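The saga of the returned box, continued

When I left off, I had learned three things about returns: every one of them is somebody's mistake, the mistake is usually mine, and the box always comes back smaller than I remember it. I run Yeo out of a back room with Ye-rin Ra. We sell drawer knobs. People order a knob, hold it up to the drawer, and have feelings.

Our system, if you're feeling generous, is a blue crate. Anything with a 退回件 sticker goes in there, which is Chinese for "returned item" and, in my private translation, for "there goes the afternoon." 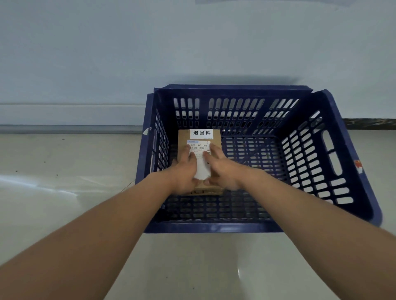
By November we had processed 34 of them, and I'd like it noted that I filed the paperwork for most. Orestis Kokkinos told me over lunch that a proper returns desk needs a scanner, a clipboard and a pen that stays put. We have the first two at all times. The pen is more of a seasonal visitor, so I've started clipping spares inside my jacket like a man expecting a very long exam.

Then there are the slips. I have a deep personal grudge against small sticky paper. It curls, it tears down the middle, it attaches itself to your sleeve and goes home with you. I found one on my pillow in the spring.
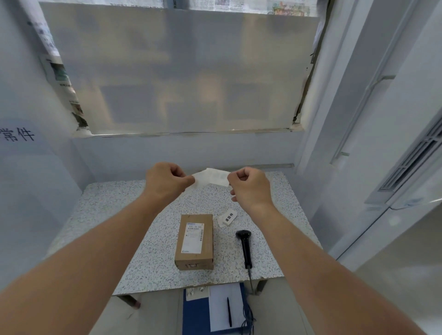
Ye-rin wants to move the whole business onto a spreadsheet, and she's probably right, but the spreadsheet she showed me had 36 columns and one of them was called "mood." I asked whose. She said we'd get to that in training. Meanwhile I've ordered another roll of labels, the kind that claims to peel off cleanly, and I'm choosing to believe it until it gets here.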